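The Soft Box That Ate My Hallway

A fabric bin, a lot of orphaned lids and one very happy table
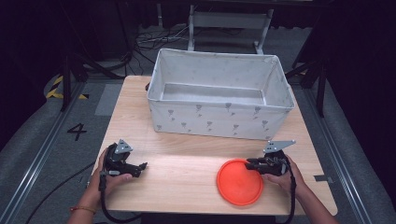 Everything starts with an open bin: printed fabric, soft sides, and a first orange-red lid waiting on the tabletop.

I have a weakness for fabric storage bins, and I am not going to get over it. Some people slow down outside bakeries. I slow down in the housewares aisle, squeeze the corner of something canvas and start imagining which closet it could save.

For years I was a hard-plastic person. Clear boxes, snap-on tops, labels printed on a little machine that jammed every time I tried to spell "miscellaneous." They stacked beautifully and I never opened them. Then I moved to Ededach, into an apartment where the only real storage is a hallway shelf 16 inches deep, and my boxes stuck out over the edge like diving boards. A neighbor in the building lent me an old fabric bin to get through the first month. It squashed down, it squeezed in, and I went out and bought seven of my own.

What I love most is the give. A soft wall leans a bit when it's empty and fills out when you load it, so you can push in one more scarf, or a rolled-up beach towel, or (in my case) a waffle iron. And the patterns! Give me a pale background with small gray flowers or little trees on it, something you can live with when the bin is sitting out in plain sight for a week - and mine always do.

The great lid project

My January job this year was lids. Everybody I know has a lid problem. They come home with soup, with cookies, with the last of somebody's potato salad, and the bottoms wander off while the tops stay behind forever. A flat round lid with a raised rim is a lovely thing to handle, easy to grab and easy to wipe, but put a dozen of them in a drawer and they slide around like hockey pucks.

So I cleared the table, set a big bin toward the back and left the front half free for sorting. That layout really matters. Put the bin too close and you have no elbow room; put it on the floor and you'll be bending down all afternoon. With the bin at the far side you can pick up a lid, check it against the stack of bowls, and drop it in without taking a step.

Anything with a partner went back to the kitchen. Anything without one went into the bin, where it had until spring to be claimed. I texted a photo of the pile to the whole family and got three lids adopted before dinner, including one I had been blaming my sister for since 2-for-1 night at the Omix on Frei Street.

Choosing a bin you'll keep

Look inside before you buy. A flat bottom is worth paying for, and my favorites carry the print onto the inner walls too, so they look cheerful even with nothing in them. Check that the opening is wide enough for both hands at once. If there are handles, tug them hard, right there in the store. I have done this in the Stendis outlet on the edge of town often enough that I get waved at.

Skip the top if you can stand to. An open bin gets used! Mine holds winter hats until the weather turns, then picnic blankets, and for two weeks in the summer it holds every tomato my aunt doesn't want. Shake it out over the sink in between, smooth the corners with your palm, and put it back on the shelf.

The hallway is full again, of course. I've got my eye on the space above the coat hooks.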